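Flodeo Hoop Pot
Small metal pot with bail handle

In stock. Ships in 3 working days.

The Hoop Pot is a small, shiny pot with a handle over the top, and we have sold it long enough to know what people put in it. Herbs, mostly. Then teaspoons. Then one sugar cube at a time, for guests they want to impress. It has no opinion on the matter.

It began as a sample from the Skekico workshop, sent to us by mistake with an order of hooks. We kept the pot and, eventually, paid for the hooks.

The handle is a single thin wire bent into a tall arch, with enough room under it for a whole hand, or for three fingers if you are that sort of person. It is dark, the pot is bright, and every thumb that has ever touched the side will be on record until you wipe it off.

Details
Body: polished metal, straight sides
Handle: dark wire, fixed at the rim
Finish: mirror-like
Lid: no
Drain hole: also no
Stove use: please don't

Care
Wash by hand and dry right away with something soft. Steel wool will give you a brushed finish, which we sell separately as the Conceição and charge more for. Stand it on a folded cloth if your table is glass or your temper is short.

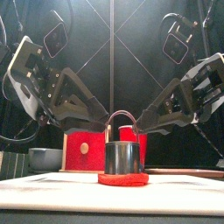 Bought two for the bathroom windowsill and the handle is taller than I expected, so measure under your shelf first. Mine now live on the floor next to the tub and look fine there. Cotton balls in one, hair ties in the other. Would like a lid. (Review left 01/07/2022)

Flodeo replies: A lid has been requested before. It would have to get past the handle, and so far the handle is winning.

Returns
Unused pots can come back within 3 weeks. Fingerprints count as use only if there are a great many of them.

See also: Skekinent wall rail, Conceição brushed pot, hooks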